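About Kikotetti

Kikotetti is a contract packing and finishing company. We prepare gift and specialty goods for brands that sell in decorative packaging: tins, hinged boxes, presentation cases and the small parts that go inside them. Our work is done at two sites, Grarnel and Rizk, and 200 people are employed between them.

The company began as a hand-packing shop at Grarnel, and much of what leaves our buildings is still finished by hand. Decorative packaging varies a great deal from one order to the next. Lids differ in fit, clasps differ in strength, and a printed surface that is scratched cannot be sold. Our packers know these things well, and the company depends on what they know.

Automation at Kikotetti

Our automation program is called Osamari. It covers the study, testing and gradual introduction of robot arms for tasks that are repetitive, that require long periods of fine gripping, or that our employees have asked us to look at first. Proposals may come from any department. Each one is reviewed by the people who now do the task before any equipment is set up.

Work under Osamari is carried out in small enclosed cells, where pairs of arms handle parts and packaging on a flat board. Employees who join the program learn to set out the work, run the arms, check the results and stop a trial when something is wrong. No earlier experience with robots is required, and training takes place during paid hours. 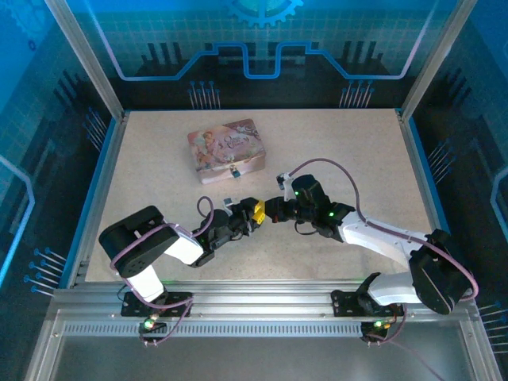
Two-arm cell with a decorative tin and a yellow part at the grippers.

What Changes for Our Employees

The company has made the following commitments to everyone whose work is affected by Osamari.

No position is closed as a result of a trial. When a task is moved to a cell, the employees who performed it are offered another role at the same site, at the same rate of pay or higher.

Each employee in an affected area receives 20 hours of training before a cell is placed in regular use. Further training is available on request.

Packers keep the final say on quality. Finished goods are inspected by a person before they are sealed for shipment, and an inspector may return any item without giving a written reason.

Work records from the cells are used to improve the process. They are not used to set individual output targets or to compare employees with one another.

We recognize that these changes are felt differently across the company. Some longtime packers have chosen to remain at the hand benches, and those benches will stay open. Others have moved into cell operation, maintenance or inspection. Schedules at Rizk were revised last November so that operators can rotate between cell work and bench work within a shift.

Visits and Inquiries

Customers and schools may request a tour of either site through the front office at Grarnel, extension 1308. Closed shoes are required on the packing floor.

Page last reviewed 14/09/2025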